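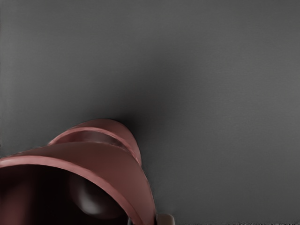
Quiet Floors: How Timber Buildings Are Learning to Keep the Noise Down

Walk across an upstairs room in an older wood-framed house and the people below will know where you are. Carpet takes the edge off, but the low thump of each step still comes through. For a family house this is a small thing. For an apartment block with 73 units stacked on six levels, it can decide whether tenants stay.

Timber has come back as a material for mid-size buildings, and most of the talk has been about fire and strength. Acoustics get less attention, yet they are often what takes up the most time at the drawing board. A concrete floor is heavy, and weight is a simple way to stop sound. A timber panel of the same depth has a fraction of the mass. Something else has to do the work.

Engineers split the problem in two. Airborne sound is speech, music and television. It travels through the air, sets the floor or wall moving, and comes out on the other side. Impact sound starts in the structure itself, with a heel, a dropped pan or a chair leg. Good design for one does not guarantee a good result for the other. A floor that blocks voices well can still be a poor neighbor at breakfast time.

The Menska housing block in Istville is a useful case. The building went up on a former freight yard, where weak ground ruled out a heavy frame without deep piling. Cross-laminated timber kept the load down. The design office, Eglītis, then had to win back the quiet that a lighter floor gives away.

Their answer was a layered floor. On top of the structural panel is a bed of dry gravel held in a cardboard honeycomb, then a resilient mat, then a thin screed and the finish. The gravel adds mass without adding stiffness, and it lets pipes run through the same zone. The whole build-up, from the bottom of the panel to the walking surface, comes to 307 millimeters.
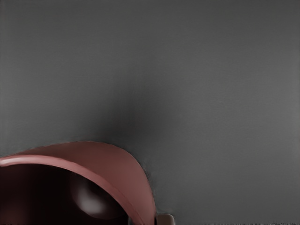

Reddish form on a plain gray ground, computer rendering.

The harder part was the joints. Sound that cannot get straight down through a floor will go sideways into the wall and down from there. This is called flanking, and it can undo an expensive floor. At Menska the wall panels sit on elastic strips cut to suit the load at each level. The strips on the ground floor are stiffer than those near the roof, where there is less weight to press them down. Putting a stiff strip under a lightly loaded wall does very little.

Screws are a weak point as well. Every screw that ties a wall to a floor is a small bridge for vibration, and the frame needs plenty of them to resist wind. The engineers used angle brackets with a separating layer, fewer in number and larger than usual. That took some back and forth, as the structural and acoustic teams wanted opposite things.

Testing began in July, before the finishes were in. A standard tapping machine was set on the floor of one apartment while the level was measured in the room below. The first results were good in the middle of the rooms and poor along one corridor wall. When the skirting was taken off, the cause was plain – the screed had been poured past its edge strip and was touching the wall. A gap was cut over a length of 20 meters and the test was run again, this time with a result inside the target.

Faults of this kind are common on timber sites. The drawings can be right and the products can be right, and a trowel of mortar in the wrong place still carries the sound. The contractor, Detgate, now has edge strips checked and signed off before any screed is poured.

Cost is the usual objection. Gravel and mats add labor, and the elastic strips are not cheap. Against that, the panels at Menska arrived cut to size and the frame needed no curing time. Piling was also reduced. Whether those savings cover the acoustic work will vary from site to site, and good ground makes the case for timber weaker.

Low frequencies remain the open question. Most ratings start at 100 hertz, and much of what people complain about in timber buildings lies below that. Some offices now design down to 50 hertz of their own accord, though measuring in small rooms at that range is difficult and the results scatter. Until the methods improve, many engineers will keep adding a little more gravel than the calculation asks for.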